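Pevisden opens orders for server teardown cell

Electronics recycler supplier Pevisden has started taking orders for a robot cell that removes and refits parts in used servers and desktop towers. The package, called Drusten, is sold to repair depots and parts resellers. First deliveries are planned for February.

Drusten handles memory, processors, expansion cards and hard drives. Each part gets its own place on a fixture beside the chassis, so the arm can pick it up again at a known angle. 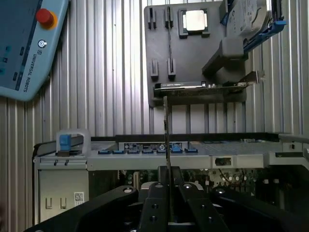

Buyers can order the cell complete or add the fixtures and software to an arm they already own. Pevisden says the kit takes 2 days to install, including training for one operator. Programs for 40 chassis models come with the first license, and the company plans to raise that to 100.

"Memory was the hard part to get right – a card has to go in straight, and the force has to come from the right place," said Emerson Evangelista, who leads product development at Pevisden.

Repair firm Leite has been using an early version at its depot. Operations manager Benedito Figueiredo said the cell now does 75 machines in a night shift, with one person loading chassis and clearing faults. Cables are still unplugged by hand before a machine goes in, he said, and bent drive rails still stop the program.

Pevisden has not published a price. Leasing will be handled by Forkik, which also supplies spare fingers and fixture trays. 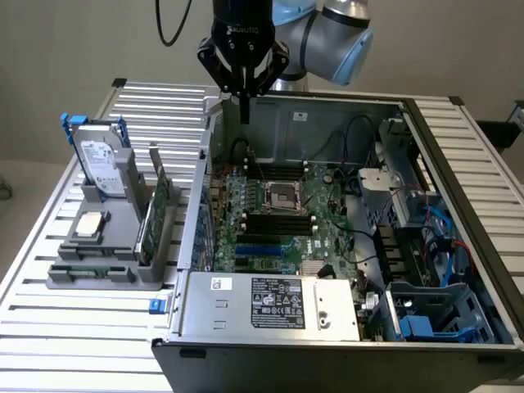
Availability

Orders are open now for the complete cell. The add-on kit will follow later in the spring, and current test sites will get the new software free of charge.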